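Skip to content

Search this site
Type and press enter

Sunday jobs on the two-arm bench

18 October 2026

I spent most of today on the bench again. The plan was to change the finger covers and be done by lunch. It took until four, mainly down to a cable on the left arm.

For anyone new to the blog, I look after a pair of small white arms that share one worktop. They handle ordinary household things, mostly packets, bottles and clips. The bench goes by the name of Plirkham, after the village where I bought the first worktop, and all my notes are filed under that.

Covers first. The grippers wear black fabric over the fingers, and the fabric goes shiny at the tips long before it wears through. Once it is shiny, thin plastic starts to slide. I used to wait for a hole. Now I change both sides together as soon as one tip looks polished, and I write the date on the old ones before they go in the bag. The last change was in June, so these had a good run.

I get the covers from Ofori, who sell them in packs of 3. That is an annoying number when you have two grippers with two fingers each. Pull them on with the gripper closed, work the seam round to the outside, then open it slowly and check that nothing bunches at the root. If it bunches there, the fingers stop short of closing and you will spend an hour blaming the software. I have done this twice.

Next was the cable. The left arm had been stopping now and then with a communication fault, always with the wrist turned well over. I had already swapped the plug at the base, which made no difference. Today I took the ties off along the wrist and moved the joint by hand from one end of its travel to the other, watching the cable. It went tight just before the end. The last tie was too close to the joint and there was no slack beyond it.

I moved that tie back towards the elbow, left a loose loop, and ran the joint through its travel 66 times at low speed with the meter on. No drop-outs. Then I did the same on the right arm, which had never given trouble, and its cable was fine as it was. I left it alone.
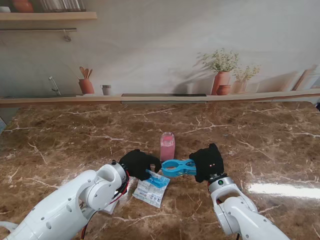

After that I redid the handover position, where the two grippers meet over the middle of the worktop. Any work on the wrists can shift things slightly, so I always teach this point again afterwards. I bring both arms in slowly, stop them short, and close the gap by small steps with the speed turned right down. A stiff plastic clip is good for this. It doesn't sag, and if the two sides are out of line you can see it tilt straight away. A cloth will hide the same error completely.

The old point was off by 2 mm in height. That doesn't sound like much, but it is enough to make one gripper drag the other when both are holding something rigid. I saved the new point under a new name and kept the old one, in case I've made it worse without noticing.

Polished stone looks nice and is a nuisance under lights. I am still thinking about a matt mat, but a mat moves, and then every height on the bench needs checking. For now I turn the lamp until the worst of the shine is off to one side and leave it at that.

The hour counter on the left arm read 895 when I shut down. Zastach, who made the mounting plates, say to check the base bolts every so often without giving a figure, so I do it whenever the covers come off. One on the right-hand plate took a small turn. The rest were tight. I put a paint line across each bolt head and plate, which saves getting the torque wrench out just to look.

Still to do:

- Order more covers, two packs this time
- Replace the temporary ties on the left wrist with the wider hook-and-loop sort
- Ask Branorus whether the spare wrist cable comes in a longer length
- Copy the new handover point to the backup card

I'll run the usual set of pick-ups in the evenings this week and see whether the fault comes back. If it does, the next suspect is the connector inside the wrist, and that means taking the silver section off, a job I'd sooner leave until the days are longer.

Get new posts by email
Enter your email address
Subscribe

This site uses cookies to remember your settings. Accept | Manage preferences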